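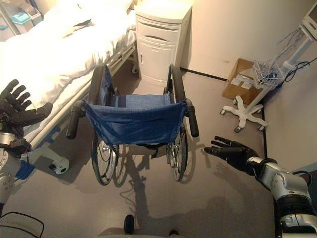

13 Jul 2026

We passed 200 usable episodes of the wheelchair task last night, so I am writing down how the recording is set up before I forget why some of it is the way it is.

The task is short to state. The robot starts behind a manual wheelchair with both hands open, takes the two push handles, and moves the chair to a requested spot. An episode ends when both hands have let go. Everything before the fingers start to close is labeled "approach", and the approach is where most of our trouble has been.

The first batch, from February, was recorded with the chair square to the robot every time. The policy trained on it (Cabral, the small one) learned one reach and played it back. If the chair was turned a few degrees, the left hand arrived on the grip and the right hand closed on air. In the replay you could see it had no interest in the handles at all. It was keying on something else, most likely the bed rail, which had been in the same corner of the view for the entire batch.

So we now vary the start. The chair gets a new heading and offset before each episode, drawn from a list that Jirell prints out. The operator also starts from a different standing position every 4 episodes. More often than that would be better for the data and worse for the operator.

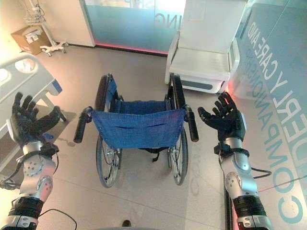 The handles don't point the same way from the robot's side, and a chair that has rolled a little presents them at two different depths. Operators deal with this by placing one hand first and using it as a reference for the other. I would like to keep that in the data. An early version of our filter threw out any episode where the hands closed more than a second apart, which removed most of the careful demonstrations and kept the rushed ones. That filter is gone.

Failed grasps stay in if the operator recovers. They get a "retry" tag and the segment boundaries are set by hand. Of the last full set, 31 episodes carry the tag. Glenys Merrick wants them weighted up in training and I want to see a baseline first, so we are doing the baseline.

Glass is the other thing I would warn people about. Anything with large lettering and reflections gives the vision encoder a strong landmark for free, and it will take it. We crop and color-shift at training time, which helps some. Moving to a second room would help more.

Storage is boring but worth a line. Joint states and hand states go into Skatby as they are recorded, video is written separately, and the two are lined up afterward by timestamp. A dropped packet on the hand stream is easy to miss, so there is now a check that refuses the episode at save time.

The target is 4,000 episodes across all chair tasks.

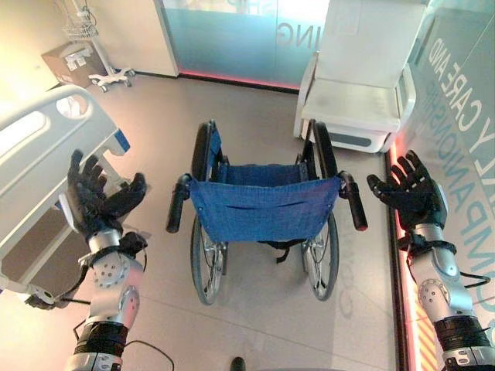
Farzana Majumder: Did you try keeping the fixed-heading batch and mixing it in at a low ratio? We had the same playback problem on Gruvlow with a cart, and dropping the old data completely cost us some grip accuracy at the end of the reach. Also curious whether the retry tag covers cases where only one hand misses.

Reply: Not yet on the mixing, it's queued behind the baseline. The tag covers one hand or both. There is a separate field for which side.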